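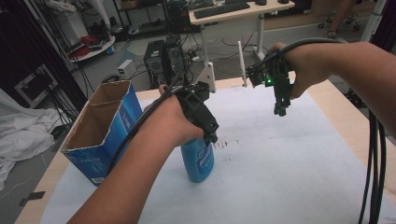 Hand-held grippers at a packing table, one closed on the neck of a blue bottle.

Print | E-mail

Packing Automation – Staff FAQ

Will my job be cut?
No positions at Havel close before March. Table staff move to demonstration work or line checks.

What do I do on a demonstration shift?
Handle items with the two grippers at normal pace. The target is 200 runs per shift.

Does my pay change?
No. Grade and breaks stay the same.

Who do I ask about training?
Dexter Szabo, ext. 601. For schedules – Áine Brophy, ext. 101.

Contact | © Havel | Back to top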